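Household Sorting and Storage
Notes for session 4: the mixed tub
Abdelkrim Ait Ali, May

Start with a doubt. Most advice on tidying says to sort by category first, and most of it was written by people who sell boxes. The Wallin chart in your reading has 12 categories for a family home. I have tried it on real cupboards and I remain unconvinced. By the fourth category people are inventing reasons to put things in the fifth.

What the reading claims
Bener says a mixed container is "a decision put off". Perhaps. It is also how most homes run, and they seem to get by. The survey he leans on had 500 replies, all from people who had already bought a storage course, so treat it with care. The figure of 1,601 loose items per household comes from the same place. Ask yourselves who counted, and whether a pencil and its cap were one item or two.

Where I think he is right: small loose parts cost time when they have no home at all. A tub by the door is a home. A windowsill isn't.

The tub exercise
Work in pairs, 15 minutes, one tub between you.

1. Tip nothing out. Tipping makes the job look bigger and you lose small bits under the table.
2. Take out what you can name at once. Wooden blocks are easy. Put them to one side, whatever their size or colour.
3. Leave what you can't name. A round plastic piece with a notch may be a lid or part of a toy - don't guess so that the pile looks neat.
4. Look for a clear-sided basin if you have the choice. I used to think this was a fad (Ustis charges extra for it), but finding clear plastic bits is hard enough without opaque walls. Wood against plastic is the first split to try, as with the blocks and the odd plastic pieces in this basin.

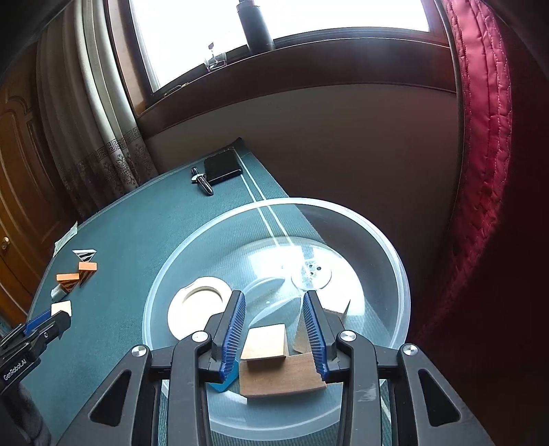

5. Write down what is left over, and where you would look for the thing it belongs to.

For next time
Read the Dravum chapter on labels, and bring one objection to it. "It was dull" doesn't count. Pairs who ran out of time can finish step 5 at home.

Questions about these notes: see the course office page | © Abdelkrim Ait Ali | Back to top
We use cookies to remember your settings. Accept | Manage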